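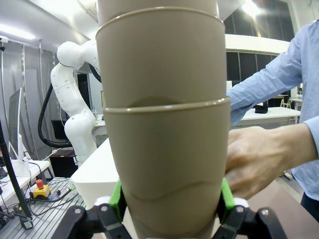

What does it cost to start a small coffee stand?

Around here, plan on $3,000 before the first cup gets sold, and most of that is permits and a used grinder.

So says the owner of Panska, the stand by the Markevar bus loop, who opened in July and talked to us between customers. Mostly with her back to us. The morning line starts before six and doesn't let up till the 8:15 leaves.

"I had a spreadsheet," she said. "It was a nice spreadsheet. It had nothing in it about water."

Water was the big one. The county wants a hand sink with hot water, plus a waste tank bigger than the fresh one. Hers leaked. Twice. She bought the second tank off a guy closing a taco trailer in Breleck, drove it home with the windows down.

Beans come from Unnithan, a roaster two towns over. She picked them for the delivery schedule. "Their coffee's good. But they also show up when they say, and the last people didnt."

Menu is short. Drip, latte, iced tea, one kind of muffin. She tried breakfast sandwiches for 2 weeks and quit. Too slow, and the smell of egg got into everything, including her car.

Has she made the money back? "The stand, yeah. My time, no. Ask me after winter."

Slow months worry her. School lets out, the buses thin, and last August she cleared under $1,000 after rent on the spot. She picked up shifts at a bakery to cover it, and is thinking about doing that again. Or catering. She's gone back and forth on catering, mostly becuase of the insurance.

A second stand? She laughed at that one, then asked if we'd seen the empty kiosk over by the library. She has already called about it. They want the first month and a deposit up front, nearly 3,000 all told, and no, she hasn't called back yet.

"I want to see the sink first," she said, and went to get somebody's change.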